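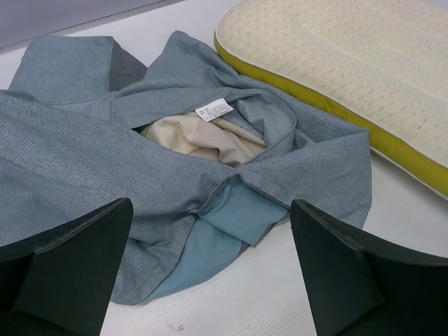 blue-grey cover, cream and green pillow

Search this forum... Go Advanced search

Jomumance Forums > Aches and pains > Legs and feet

Night cramps in calves, magnesium spray any good??

tallowgum
Posts: 9
June 2021

Getting woken up by calf cramps, mostly left leg, 3ish in the morning. Proper ones, have to stand up and swear at the wall. Chemist in Urkholm sold me the Nishad magnesium spray, $40, which hurt more than the cramp. Been putting it on before bed. Stings a bit behind the knee. Does it do anything or am I just greasing the sheets? Also anyone tried pressing on the muscle while it's going off, my sister in law swears by it

redback_rhonda
Posts: 606

Stretch before bed. Stand arms length from the wall, heel down, knee straight, lean in, hold it, swap legs. Couple of goes each side. Costs nothing. I never got anything out of sprays.

pm_wobbles
Posts: 293

Disagree re sprays, I've used the Nishad one since November and I get way less of them. Shins and calves, rub it in properly, wash it off if it itches. Don't put it on after shaving!! learnt that one

redback_rhonda
Posts: 606

You also started walking every morning in November, you posted about it in the other thread. Could be that.

pm_wobbles
Posts: 293

Could be both. Not giving either up to find out thanks

dustyferry

pressing works for me. thumb right in the middle of the calf where the two bulgy bits meet, firm not brutal, and pull your toes up toward your shin at the same time. breathe out. I think its the toes doing most of it tbh but the thumb gives me something to do

also check your blankets. if they're tucked in tight your feet get pushed down pointy all night. untuck the bottom

tallowgum
Posts: 9

Blankets ARE tucked in tight. Hm. Will try that tonight.

Tried the toes thing just now with no cramp and felt like an idiot but ok

kelpie_at_large

Has anyone got the Asitz roller — the knobbly one for feet? Using it under the calf while I watch telly. Feels good, no idea if it helps at night. Dont lean your whole weight on it

redback_rhonda
Posts: 606

Rollers are fine. Just not on the back of the knee. And not on varicose veins, I'd leave those well alone.

Tallowgum are you on any tablets? Water tablets and some of the cholesterol ones can set cramps off, mine did. Don't stop them, just ask the doctor. And if one calf is swollen or hot or sore all the time thats not a cramp, get it looked at same day.

tallowgum
Posts: 9

Blood pressure tablet, new one since Easter. Didnt think of that. No swelling, leg's normal in the daytime. Will ring the clinic.

pm_wobbles
Posts: 293

Good call. And drink some water in the arvo, not right before bed or you'll be up for the other reason

dustyferry

pickle juice. a mouthful when it starts. not joking

redback_rhonda
Posts: 606

Oh here we go

dustyferry

footy trainers use it! try it before you laugh

kelpie_at_large

Tried it. Tasted awful, cramp went off after a bit but they always go off after a bit don't they

tallowgum
Posts: 9

Ok so untucked the blankets, did the wall stretch, skipped the spray. Woke up once — just a twinge, toes up and it let go. One night so who knows. Keeping the spray in the drawer for now, not chucking out $40 worth. Clinic rings me back tomorow about the tablet

pm_wobbles
Posts: 293

Post it to me if you don't want it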